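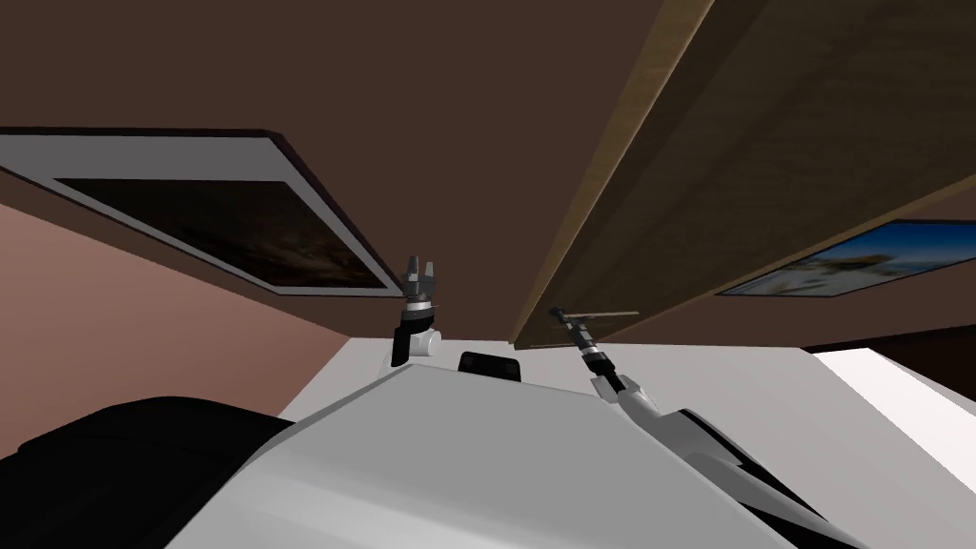 Framed picture above a pink wall.

The Vestcombe Street Music Weekend returns in April with 19 acts on the Araya Road stage. Admission is free. 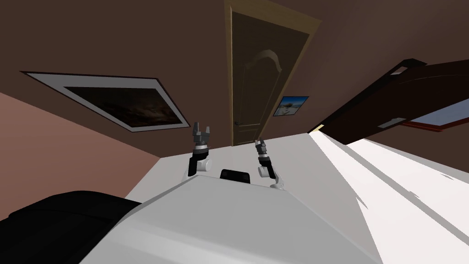

Vol. 3, No. 50
Singer Huiling Fan opens the program at 11 a.m. A block party follows, hosted by the Tarnley Merchants Association, with room for up to 115 seated guests.

"We booked local bands first," said organizer Gerardo Panganiban.
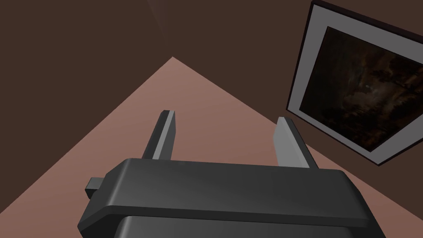
Media Contact
Shadi Smadi, Vestcombe Street Music Weekend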